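Home | Products | Research | Downloads | Contact

Category: Bin Picking / Planning Software

Fustex Pick Planner

Fustex ranks grasp candidates on parts lying in random poses and rejects those that would bring the tool into a bin wall. The ranking method was developed at Bullham by Kaja Kütt and Dalia Navickas. Over 1767 logged picks, the median planning time was 52 ms. Candidates per cycle: 32. Retries before a part is skipped: 3.

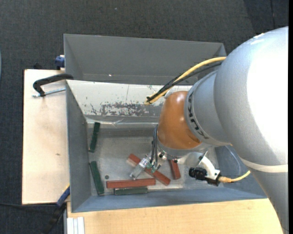

Gripper over a reddish-brown block, front bin.

Part no. and license terms on request.

© Nurnier | Sales and support: Dalia Navickas | Back to top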